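Giving Up the Dishwasher

The dishwasher that came with the house quit in November. I got one quote for the repair and one for a new machine, didn't like either of them, and told myself I would decide after the holidays. I still haven't decided. By now I have been washing everything by hand for long enough to have opinions.

The first is that the order matters more than the soap. Glasses go first, then silverware, then plates, then anything that held grease. My mother did it that way and I thought it was fussiness. When I started with the frying pan, I had to change the water before I got to anything else.
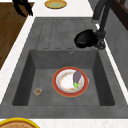 A plate in the sink.

The second is that I own too many dishes. With a machine you can let 21 cups pile up because they all go in at once. By hand, every cup is its own small job. I packed away all but three mugs and the nicer bowls, and I haven't gone looking for the rest.

I also tried a few products. Olivard makes a bar of dish soap that lasts well but leaves a film if your water is hard, and mine is. The Prokier liquid is cheaper and rinses off clean. The Kimaro brush is the one thing I would buy again without thinking. Sponges I have quit altogether – they smell after a week no matter what I do.

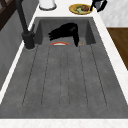 Clusia, 26 Apr 2022

I wrote the part above a while ago and left it sitting in drafts. Since then I have kept track of the time, at least loosely. An evening's dishes take around 9 minutes if I do them right after eating. If I leave them until morning it is a lot longer, mostly scraping. Oatmeal is the worst, then egg, then rice.

The water bill hasn't moved enough to say anything. I fill a tub for washing and only run the tap to rinse, and I turn it off in between. The gas bill went up a little over the winter, but it was a cold winter and I wouldn't blame the dishes. 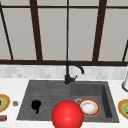

What I miss is the hiding. A dishwasher is a place to put dirty things where company won't see them. When people come for dinner now, the stack just sits there until they leave, or somebody gets up and starts drying, and then I feel I should get up too. We ended up having a good long talk that way last month, so I can't complain much.

The dead machine is still under the counter. I keep baking sheets in it. If it ever gets hauled off I would like a cabinet there, with deep drawers, but that is a bigger project than I want this year.

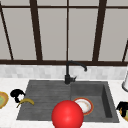 A reader wrote in after my last post to say that she went back to a machine after three years without one and regrets it a little. Her hands are better for it, she said, but the kitchen is never fully clean anymore, as there is always a load either waiting to go in or waiting to come out. She also recommends soaking oatmeal pots in cold water, which I will try tomorrow.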